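Two grippers, one bin: a talk about what holds and what slips 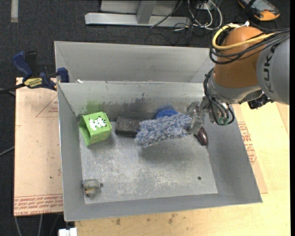 The person who runs the picking tests at Sivus asked me to come in the morning, before the compressor in the next hall starts. "After ten we have to shout," she told me, and she was right. We spoke for most of three hours, the first part next to the bin and the rest over coffee. She preferred to be named only by her job, so I will call her the test engineer.

Sivus is a small firm. It does not build arms and it does not sell grippers. Customers send a list of the things they want to pick, and Sivus tells them which hand will do it with the fewest drops. In the last months the question was between two hands. One is the two-finger gripper from Zondora, with metal fingers that close in parallel. The other is the Dernano, a softer hand with three rubber fingers that bend when air goes in.

I asked why a test like this is still needed, when both makers publish their own results.

"The makers test with the things their hand likes," she said. "I do not blame them. I would do the same. But our customer has a box with returned goods, and in this box there is everything."

Her own set of objects is called Nicholas in the team. It was the name of the folder on the computer when she arrived, and it stayed. Nicholas has hard things and soft things, things with hair, things that roll, and a few very small pieces of metal. The bin is metal as well, with sloped sides, and it is clamped to the table. In the first week it was not clamped. The arm pushed it a little on every contact with the wall, and by the afternoon all the positions were wrong.

"We lost one full day of data for a missing clamp," she said. "I still have the file. I keep it to show it to new people."

The plan for each hand was 700 attempts, on the same KUKA arm, with the same camera and the same speed limit. After each attempt the object goes back in the bin, and every 60 attempts a person mixes everything by hand. An attempt counts as good only when the object is carried out over the edge and released in the right place. A lift that falls on the way is a failure, even when it falls in the right place by luck.

The Zondora finished its 700 in March. The Dernano stopped at 419, and for this there is a story.

"One finger began to lose air," she said. "First very slowly, so we did not understand it. The hand was closing, but on one side it was closing like a tired person. We had bad results for two days and we thought it was the camera."

She changed the camera cable, then she calibrated again, and then a colleague put his ear near the hand and heard the leak. A new finger took almost a month to come. When it was mounted, the team decided not to join the old results with the new ones. They started again from zero, and this second run was still going on during my visit.

So there is no final table yet, and she did not want to give me half of one. But she was willing to speak about what she has seen.

With hard blocks and boxes, she finds the two metal fingers very good. They come down, they close, the thing is held, and when it is held it does not turn. The difficulty comes with small smooth objects that have a round form. "If the fingers touch above the middle, it goes away down. If they touch below, it jumps up. There is a good height, but it is a narrow one." The rubber fingers are more forgiving here, in her opinion, and they also do not scratch.

The hairy objects were a surprise to her. She expected the soft hand to win easily with brushes and fluffy toys. What she saw was that the fibers go between the rubber fingers and hold them a little open, and the hand believes it has taken something when it has only hair. The metal fingers press through the hair and find the body inside.

"But then you have the other problem, the length," she said. "You hold a long soft thing at one end, and the other end goes where it wants. It pulls other objects. One time we lifted the long brush and a ball came with it, over the edge, and we had a big discussion if this is one pick or two."

I asked what they decided.

"We wrote it as a failure. The customer asked for one thing."

Thin metal pieces on the floor of the bin are hard for both hands. A gripper must almost scrape the bottom to get under them, and the arm has a force limit so that it will not damage itself. She lowered this limit two times and raised it once. The marks on the bottom of the bin, she said, are from the period when it was too high.

We talked also about the cables, a subject I did not have on my list. She has strong feelings about it. The wrist carries wires for the gripper and for the sensors, and all of them must follow when the arm turns. With the Dernano there is in addition an air tube. A cable that is too short pulls on the connector. A cable that is too long makes a loop, and the loop catches on the corner of the bin.

"People compare fingers, they compare force, they compare price. And after that they lose a week with a connector. I would like to see in every report one page only for the cables."

Changing from one hand to the other takes her less than an hour now. In the beginning it took a whole afternoon, for the reason that the software kept the weight of the old hand and the arm was moving strangely. She now has a printed list beside the keyboard, and the weight is the first line of it.

I wanted to know which hand she would buy with her own money. She laughed and did not answer for a while.

"For one kind of object I can tell you in five minutes," she said then. "For a mixed bin I would take the two fingers today. They are simple, and when they fail I can see why. With the soft hand I often do not know. It fails, and I look at it, and it looks fine."

She added that this can change after the second run. The supplier of the Dernano has sent a different rubber for the fingers, with small lines on the surface, and she has not tried it with Nicholas until now. If it keeps the fibers away, she thinks the difference on the hairy objects could become small.

There is also a wish to test suction, but it is not planned for this year. Half of the set would be impossible for it, she expects, and the other half would be too easy.

At ten the compressor started. She looked at the clock, put on her ear protection and went back to the bin to mix the objects for the next round.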